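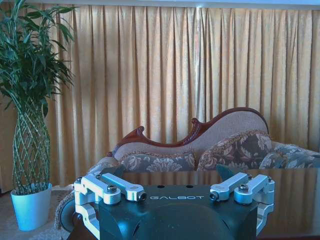
Stillau Kids - Why Is the Sea Salty?
Home Animals Space Oceans Ask Us

March
By Trinh Doãn

Ever swallowed a mouthful of sea by accident? Yuck. Salty! But rivers run into the sea, and rivers taste fresh. So where does the salt come from?

Rocks, mostly.

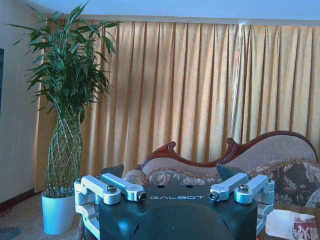 Reading time: 2 min

Rain is a tiny bit sour. Not enough to taste - but enough to nibble at rock. Very, very slowly. Little bits of the rock come loose and wash into streams, then rivers, then the sea. Some of those bits are what salt is made of.

More comes from the sea floor. Hot water squirts up through cracks down there, carrying stuff it picked up from the rocks below. Undersea volcanoes help too.

Now the sun. It warms the top of the sea and water floats off into the air. The salt can't float, so it stays put. The water falls as rain, nibbles more rock, and round it goes agian. Millions of years of that!

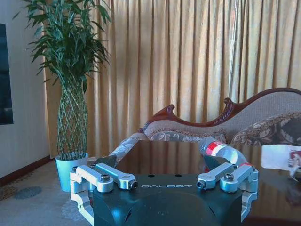

Does the sea get saltier every year? Not really. Some salt sinks and gets stuck in mud, or turns into new rock. In and out come close to even.

Try it at home: stir a spoon of salt into 200 ml of warm water. Pour a little on a dark plate, leave it somewhere sunny. Wait a day or two. What's left on the plate? Dont drink the rest, it's horrible.

Next month Khải Tạ looks at tides.

Contact us | © Stillau Kids | Back to top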